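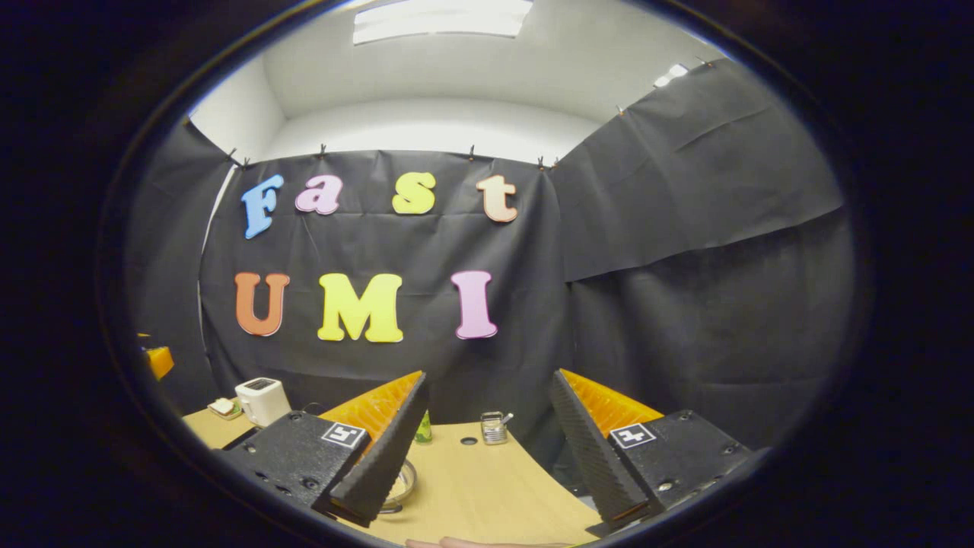
Hand-held gripper over a small breakfast set-up, black fabric behind.

Checking your bench before you record: what the rules are worth

Most written guidance on hand-held demonstrations was copied from somebody's first lab wiki, and it shows. The Premwood checklist we started with had 44 items. I've kept the ones I'd defend.

1. Backdrop. The usual advice is plain black fabric, pulled flat. Plain, fine. I have yet to see numbers showing that a few creases hurt anything, so don't spend your morning with a steamer. Clip the top edge well and move on.

2. Lettering on the backdrop. Some guides ban it outright, others say visual features help tracking. Neither side cites much. Pick one layout and leave it alone for the whole batch.

3. Markers. Both squares on the gripper have to be in view and clean at every opening width. Open and close the fingers fully and check the footage before you start. This rule I don't argue with.

4. Objects. Write down what is on the table, down to the spoon. "Breakfast items" is not a record. When we audited 1215 Thibodeau clips, 178 had notes too vague to use.

5. Glass. Jandov's guide says to avoid clear bowls. If your robot will meet clear bowls later, avoiding them now is a strange kind of good practice. Keep them in and tag the clips.

6. Your own hands. Keep your grip the same from take to take. A rule that fingertips must never show sounds tidy, but try holding the thing for an hour first.

7. Lights. Leave the ceiling lights as they are through a batch and log any change.

The Hernex template also wants a signature on each page. We dropped that in September and haven't missed it.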